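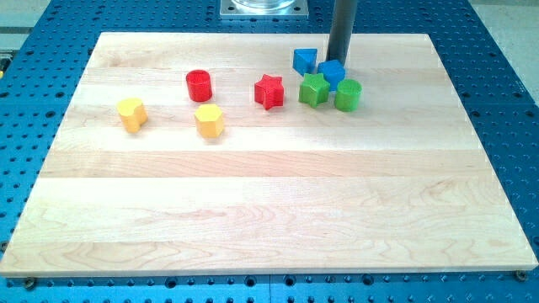
Last updated: February 2019

I get my shots at a walk-in clinic in the back half of a pharmacy, and for years my vaccine records lived in an envelope. Yellow card from childhood, a tetanus slip from an emergency room, three or four flu shot receipts, a travel clinic printout folded so many times that the lot numbers had worn off along the crease. When my daughter started at a new school and they wanted her full history by the end of the week, I spent an entire evening on the phone and swore I'd find something better.

So I bought the Kiltus record kit, and I've now been using it since July for the four of us plus my father-in-law. I love it. I did not expect to write those words about a binder!

What you get is a zip-up folder a bit bigger than a paperback, a stack of record cards printed on tearproof paper, clear sleeves for the originals, and a code inside the cover that gets you into the phone app. The paper side works perfectly well without the app, and I used it that way for the first month.

The cards are the best part. Each one has a line for the vaccine, the date, the dose number, the maker, the lot and the place you got it, and then a wide box for the signature or stamp. Wide enough for a real stamp! The nurse at our clinic in Geltholm (hello, if you read this, you were very patient) filled in both kids' cards in a couple of minutes and asked me where I'd bought them. There is also a "next due" column down the right side, in pencil-friendly paper, so you can change it when the schedule shifts or when somebody has a cold and the appointment gets moved.

The colors help more than I thought they would. Every person picks one, and the tab, the card edge and the name in the app all match. My father-in-law doesn't see well and he can find his own section by himself.

Now the app. You take a photo of a card and it reads the printed fields and fills in a table for you. With neat handwriting it did very well. With my old travel clinic printout it read "Hep A" as "Help A," which made me laugh, and it flagged the line in yellow so I could fix it by hand. It asks you to check every entry before it saves, and please do. I typed one of my own boosters into the wrong year and only caught it because the app put it before the first dose.

Reminders come by text or email, two weeks out and again the day before. You can turn off either one. I like that it reminds me about the gap between doses too, so when my son had the first of a pair I didn't have to go hunting for when the second one could be given. It tells you to confirm with your doctor each time, fair enough, and I have. The dates matched.

I had one real problem. After the fall update the export button made a PDF with the last column missing, so no lot numbers, and lot numbers are the one thing the school wanted. I wrote to support and got a reply that same afternoon from Toàn Võ, who sent me a way around it (turn the phone sideways before you export - I know) and then wrote again when the proper fix was out. I've exported it plenty of times since and it has been fine.

Before this I tried Stetgate, the free app some of my friends use, and it's decent if you only need flu shots and only for yourself. It has 347 clinics in its list and ours wasn't one of them, and you can't save an entry without picking a clinic. I also looked at Âu, a lovely little cloth-covered booklet, really pretty, but it has room for 8 entries per person and a baby will use that up before the first birthday cake.

A few smaller things, good and bad:

The zipper is sturdy, and the folder has been in the bottom of a swim bag more than once.

The sleeves are slightly too narrow for the old style of folded yellow card. Mine goes in if I don't fasten the flap.

The family plan covers six people. The next size up is meant for day cares and I'd guess it costs a lot more.

Extra cards come in packs of ten. I wish they sold singles.

You can set a passcode separate from the phone's. Do it, these are medical records. Nothing goes to the cloud unless you switch that on, and I haven't.

My order number was 2796 if anyone from the company wants to look up which version I have - it's the one with the gray lining. I hear the new one has a pen loop, and I'm a little jealous. We're due at the clinic again for my father-in-law's second shingles dose, and his card is already filled in down to the blank where the stamp goes.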